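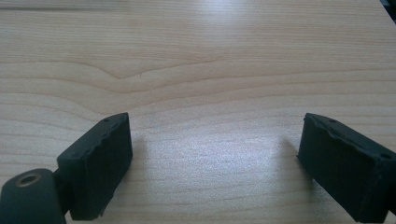 Last changed: 7/22/21

Godholm Tabletops

README

Godholm is a collection of close-up photos of wooden tabletops, made for people who love grain as much as we do: texture artists, furniture restorers, hobby woodworkers, anyone writing code that has to tell one board from another. It holds 2,347 photos at the moment, and there's more on the way!

What's in it

Pale woods make up the biggest part, 1,608 photos in all. We started with those in December and got hooked. A blond top looks plain from across the room, and then you lean in and find fine lines running side by side, a dip where they all swing down and flatten out again, maybe one tiny dark fleck next to the bend. The rest of the collection is darker wood, plus a small folder of painted tops called Nimri (we couldn't resist).

Light and glare

We left the shine in. Varnish throws back whatever light the room has, so expect whitish patches where the grain goes faint, sometimes two on the same table. If you need even lighting, filter on the glare column, which runs from 0 (none) to 3 (grain mostly lost).

Files

pale/ blond and light tan tops
dark/ everything browner than that
nimri/ painted tops
labels.csv one row per photo: file, folder, glare, grain, marks

The grain column says straight, wavy or mixed. A top that is straight nearly everywhere but has one good swoop in it counts as mixed. The marks column is free text, so spelling varies: "fleck", "speck" and "dot" all turn up and mean much the same thing.

Known gaps

We didn't record the species of wood. Almost 70 rows still have an empty grain column, mostly in dark/. Color shifts a bit from room to room, so please don't use these photos to match stain.

Using it

Unpack everything into one folder and keep labels.csv at the top level. The Zistar viewer opens it directly and can sort by any column. Sorting pale/ by grain is a lovely way to spend an evening.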